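Erthorpe pantry moves small packaged goods into clear containers

2025-04-30

The Erthorpe community pantry has changed the way it stores small packaged food at its Leron Street site. Single-serve snacks, candy and other light items used to go out in the cardboard cartons they were delivered in. They are now sorted into clear plastic containers, and the containers are kept on or in front of white wire baskets at the sorting tables.

The change took effect at the start of the month and applies to the sorting room and the front shelves. Canned goods, bags of rice and flour, and bottled oil stay on the steel racks along the north wall and are not affected.

According to the notice posted by the pantry, the cartons had two faults. The contents could not be seen without lifting the flaps, and the flaps tore after a few days of handling. Torn cartons were taped, stacked on top of one another and often emptied out of order. Stock with an early date ended up under stock with a late one. In the last full count, done in September, 236 packages were pulled from the shelves past their printed date. Most were snack-size items from the bottom of a carton.

The pantry looked at three kinds of replacement. Lidded bins from Tratine were rejected on price. Open wooden trays were tried for two weeks and dropped, as small wrappers slid under the slats. The containers now in use are rigid and rectangular, have rounded corners and a rim, and can be lifted with one hand on each side. They were bought through Simanjuntak, a restaurant supply dealer in the same district, along with the baskets.

Each container holds one kind of item. The item is set down with its printed side up so that the label can be read through the plastic or from above. A container is not filled past the rim. When it is down to the last package, it goes to the middle of the sorting table and stays there until it is refilled or reassigned.

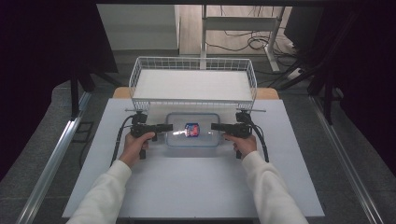

Kartini Raju wrote to the pantry that she would like the same containers at the pickup counter, where the cartons are still in use. In her view the counter is the place where people most need to see what is left. She added that clear plastic clouds over with washing, and asked whether anyone had worked out how long a set would last before labels became hard to read through it.

The pantry's answer was that the counter will be changed over when the present supply of cartons is used up. On the second point it gave no figure. Containers are to be washed by hand in warm water with plain dish soap, rinsed and left upside down on a rack. The dishwasher in the back kitchen is not to be used for them, and neither are scouring pads. A container that has gone too dull to read through will be moved to the supply closet and used for tape, markers and twist ties.

The baskets serve as a low shelf. Their open sides let a sorter see what is behind them, and a flat panel laid in the bottom keeps small packages from tipping into the gaps between the wires. The panel lifts out for cleaning. Baskets are placed toward the back of the table, with the working space in front left for the container being filled. They are not to be stacked, and jars are not to be put in them.

Tables in the sorting room are covered with a pale sheet, which is changed when it is stained and otherwise once a week. The sheet was already in use before the new containers came in. The pantry tried a printed cover with marked positions for each container, but the marks were in the wrong place as soon as the baskets were moved, and the plain one was put back.

Labels on the containers have been kept to a single strip of masking tape on the short side, with the name of the item and the earliest date inside. The tape is replaced at every refill. An earlier plan called for colored stickers by food group, and a roll of 1,000 was ordered. The stickers left glue on the plastic and will be used on the cartons until those run out.

Donors are asked to leave packages sealed and to keep multipacks together where possible. Loose pieces from an opened multipack can be accepted only if each piece carries its own ingredient list. Items with a torn wrapper, or with a date that cannot be read, are discarded at intake and do not reach the sorting table. Homemade candy is not accepted.

Handling of allergens follows the rule already in place — anything that lists peanuts or tree nuts goes into its own container and is kept in the basket nearest the door. That basket is washed separately. Its containers carry a second strip of tape with the word NUTS and are not reassigned to other items, even after washing.

The order covered enough containers for the sorting room and the front shelves, with 10 held back as spares. A second order has not been placed. The pantry said it would first check how many of the spares are needed over the summer, when deliveries of drinks and snacks for the school break are at their highest, and would then decide on the quantity for the pickup counter.

Opening hours on Leron Street are unchanged. Drop-offs are taken at the side entrance during the morning, and large deliveries should be arranged ahead by phone. Clean cartons in good condition can still be left beside the recycling cage for use by people picking up groceries.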